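Media Copying and Formats — Week 9 handout
Ornella Ruggiero, August 2024

Read before class. Bring the Higuchi chapter, pages 80 to 90.

Where we left off: lossy audio. Encoder throws out what the ear probably won't miss. Smaller file, but gone is gone — converting back to WAV does not restore it.
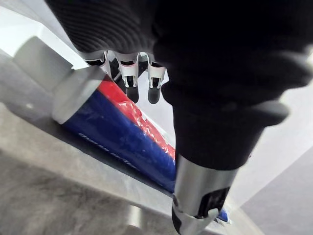

Why does re-encoding the same song a few times sound worse each time? Every pass makes its own cuts on top of the earlier ones, so the errors pile up. Usually cymbals and applause go first.

Bitrate: bits per second. Constant = same all the way thru. Variable = more bits for busy parts, fewer for silence. Lab files from the Flavelthorpe set are all variable, average 197 kbps. Don't compare them by size alone.

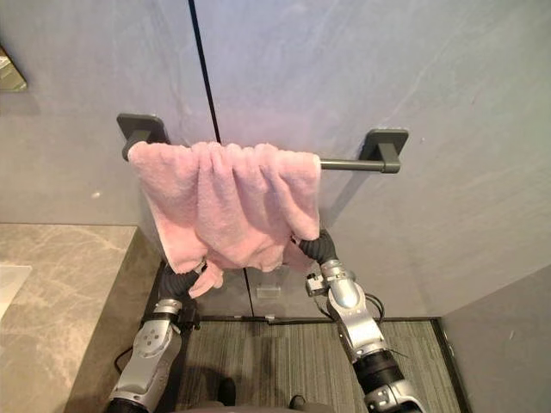
Morena Pagano wrote after the last session that her lossless copies came out bigger than her lossy ones by a lot more than she expected, and was that a mistake in the settings. Not a mistake. Lossless only packs the data tighter, and dense music packs badly. Check teh compression level anyway.

Containers next. Mixed up on half the October quizzes last year.

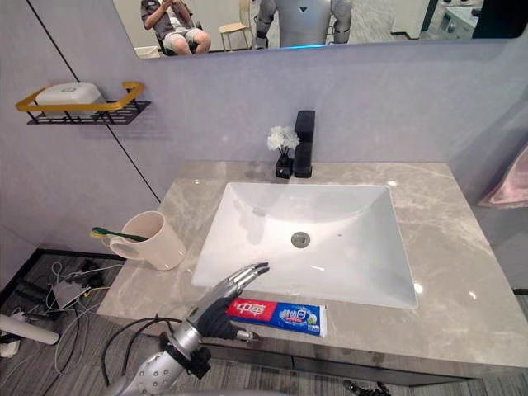 A container is the wrapper, the codec is how the sound inside was squeezed. Same wrapper can hold different codecs. Think of the toothpaste tube on the counter, red at one end and blue along the rest: printing outside, paste inside, two separate matters. File extension = printing. Open it in Firkero and read the codec line.

Homework: encode one track three ways, note sizes, send to Debora Pagano.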